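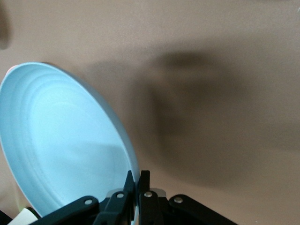 No. 38

Stepped plates, and why mine are going in the rack differently

The light blue dish with the concentric rings has been in daily use since December. I bought four of them from Ornis, the homeware shop by the tram stop, after the last of the old white ones chipped. They are shallow, somewhere between a plate and a low bowl, and the inside steps down from the rim to a flat centre in a series of raised rings. The finish is matt. It photographs well and it washes up badly, and the washing up is the subject of this post.

The problem is the rings. Each step is a small ledge. On a glazed plate with a smooth slope, sauce runs to the middle and a cloth takes it off in one pass. On these, anything thick sits in the angle between one ring and the next. Porridge is the worst. Tomato is second. Dry food such as toast leaves crumbs that come out with a tap on the edge of the bin.

I tried three ways of washing them over the winter.

Flat in the bowl, sponge in circles. Works on fresh food. The sponge rides over the ridges if you press lightly and gets into the angles if you press hard, so you have to press hard. Slow.

Soft brush, plate held upright by the rim. Better. The bristles follow the rings and the loosened food drops off the bottom. You do get splashed at the wrist. I use a round-headed brush with a short handle, the Irska one, and replace it when the bristles splay.

Soak first, then brush. This is what I do now. Lukewarm water, a small squeeze of washing-up liquid, ten minutes. After that the brush needs one turn round each ring and one across the centre.

Draining is the second half of it. A plate that stands close to vertical in the rack ought to shed its water, but the lower half of each ring works as a gutter. I measured this, in so far as a kitchen scale can measure it. A dry plate went on the scale, I zeroed it, rinsed the plate, stood it in the rack for 67 minutes and weighed it again. There was still a little water in the lowest channels, enough for the scale to register. A smooth side plate given the same treatment read zero.

Leaning the plate forward fixes most of it. With the inside tipped slightly downwards, water leaves the steps by itself and only the rim holds a drop. My rack (a Flodico, plain wire, 38 cm long) has slots that lean everything backwards, so I turned the plates round to face the other way. They now sit with their backs to the window. It looks wrong, and they dry.

Wian Mkhize commented on an earlier post that a matt surface holds marks from cutlery more than a shiny one does. I agree as far as mine go. There are grey lines across the centre of the plate I use most. A paste of bicarbonate of soda took off the majority with a fingertip and a damp cloth. Two lines are left and I have stopped trying.

Storage. They nest well, since the steps are all on the inside and the underside is plain. I put a sheet of kitchen paper between each pair to save the finish. The stack of four is 84 mm high with the paper in. The shelf above the kettle has room for it, though I have to lift the measuring jug out first.

Would I buy them again? For lunch, yes. The flat centre takes a sandwich or a slice of tart without it sliding about, and the colour is pleasant on a dull morning. For anything with sauce I have gone back to an ordinary pasta bowl. Bushra Shaikh asked whether Ornis does a version without the rings. There was a plain one on the bottom shelf when I last went in, a size larger, in cream only.

Next post will be the cutlery drawer, once the new divider has arrived. I ordered the narrow one from Ndlovu, 300 mm deep, and will have to check it against the runners before I peel the backing off.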